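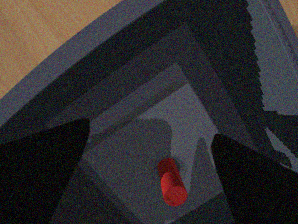
One shopkeeper in Gedby told us that the Saturday market had moved twice and that each move had cost her regular customers. Her remark set the direction for this report, which examines how the relocation of the market affected small businesses on the old square.

Our group distributed 300 questionnaires to households in Gedby and the neighboring district of Yook. Of the forms returned, 55 percent came from residents who still shop at the market every week. We also held interviews with 5 stallholders.

Most respondents accepted the new site – parking was the reason given most often. Older residents without a car were less satisfied, and several asked for a later bus on market days. Responses from Yook were too few to be treated separately and appear in the appendix.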